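Step 3: Pairing your Pramo desk timer

Right, the batteries are in, so let's get it talking to your phone. Open the Flideo app, tap the plus sign and hold the timer's side button for 9 seconds until it chirps twice (I always let go too early and have to start again!).

Keep the phone close while it pairs. Mine took 30 seconds, but Nerys Sayce, who tested these with me, had to switch her Bluetooth off and on first.

Note: if the app asks for a room name, put anything you like. You can change it later under Settings.

Caution: please keep drinks well away from the timer, as the speaker holes go straight through to the circuit board. A bottle with its cap on, stood on a coaster at the back of the desk mat, is fine by me. 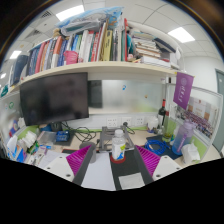
Step 4: Setting your first break

Tap Breaks, then New. Turn the dial to the length you want and press it once to save. The light goes green, and if it blinks amber instead, go back to step 2 and check the batteries are the right way round.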